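Keturon Cable Sorting Set – Read Me

The set covers the coiling, bundling and boxing of short cables at a shared bench. It holds 1,290 entries, each filed under one box and one table. 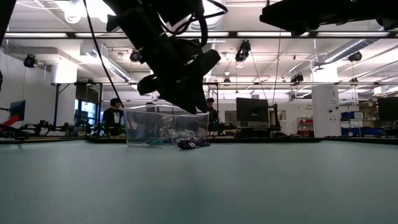 Entries are grouped by cable colour and by whether a cable lies inside the clear box or on the tabletop. Ties and connectors are noted where they show – lengths are not given.
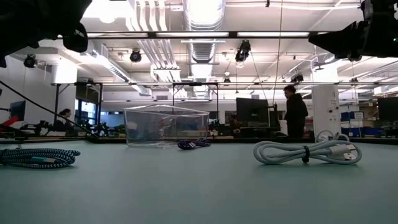 Clilel Workshop Stores Team

Please send corrections to Golshifteh Naseri, quoting the entry number. Entry 357 has been withdrawn.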